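Willilis workshop, Prutstead
Notebook, shared tools
Nov 1, 2018

Scissors again. Started on the yellow tray this morning because the sheet by the door claims every pair in it was "checked and good" in August. I don't believe the sheet. Whoever ticked it didn't write down what they cut, and a pair of scissors that opens and shuts isn't a checked pair of scissors.

What I want out of this: one tray people can grab from without trying three pairs first. What I expect: a shorter tray and some grumbling.

Method, such as it is. Each pair gets 2 cuts in 90 gsm paper, full blade length, then one in the grey felt offcuts from the Lambert job. Paper flatters everything. Felt doesn't. If it folds the felt at the tip it goes on the sharpening pile, no second chances for sentimental favourites.
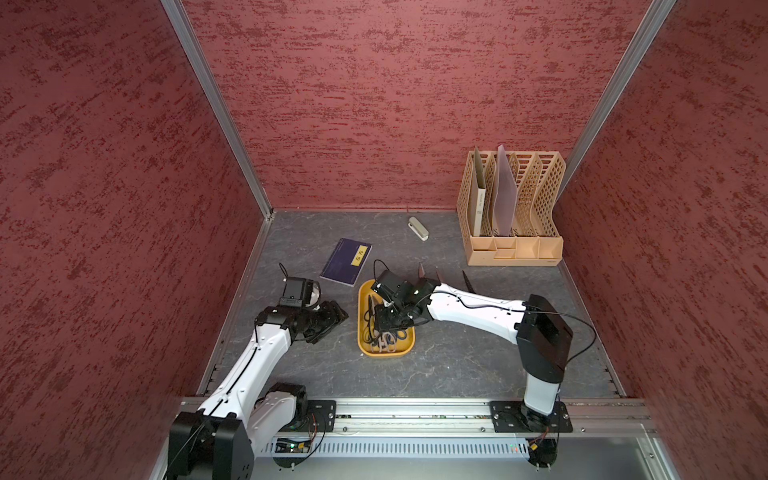

Yellow tray on the grey bench top, red surround. Before sorting.

First complaint is the tray itself. It's low-sided and everything goes in as a heap, so the handles lock through each other and you pull up two pairs when you wanted one. Blades knock together every time. I'd bet half our nicks come from storage and not from cutting, though I have no numbers for that and won't pretend to.

Second complaint is the colour idea. Somebody decided long ago that handle colour would tell us paper or fabric. Maybe it did for a week. I've now heard three versions of which colour means what and they don't agree. Unless it's written on the handle I'm treating it as decoration.

The big pale pink pair has chips and scratches in the coating. Cosmetic as far as I can tell, but I'd like the pivot looked at before it goes near felt. The yellow-and-black ones are scuffed and smudged on the handle, long narrow blades, likely fine for paper. Not committing until the cuts are done.

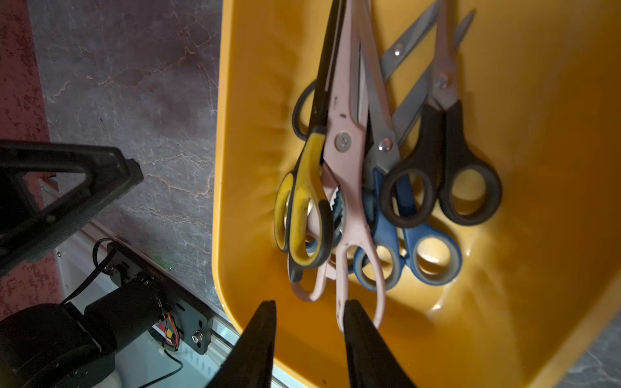 Sharpening the lot is a waste of money if they go straight back in a pile, was the comment pencilled in beside my draft of this page, and put the kitchen ones back in the kitchen while you're at it.

Fair on both counts. On the first, the Sindulitz catalogue has a slotted rack for $40, which seems steep for a board with holes in it. We could cut one from scrap in an afternoon — assuming anyone agrees on the slot width, and I have my doubts.

On the second, I went in ready to argue. Multipurpose shears are sold as doing everything and in my experience do most of it poorly. A serrated edge grips card nicely and chews felt. The toothed bit between the handles is for nuts, and we don't crack nuts.

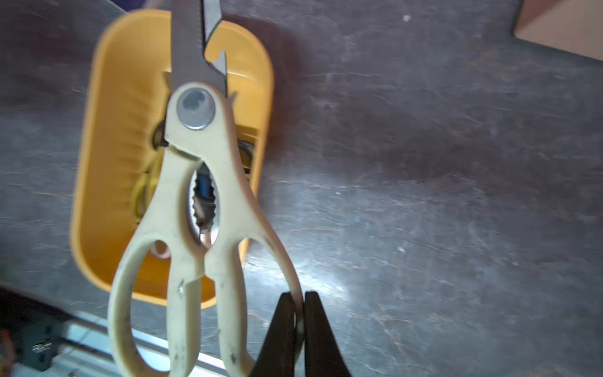 Cream-handled kitchen shears. Serrated edge, hook at the base of the blade, scuffs on both handles.

Verdict pending on those. If they stay, they get a label saying card and packaging only, and I give the label a month before it's ignored.

Still to do:
— paper and felt cuts, all pairs, results in the back of this book
— wipe handles (methylated spirits, not the orange stuff)
— 500 grit for light burrs only, anything worse goes out
— new sheet by the door with a column for what was cut
— find out who has the good pinking shears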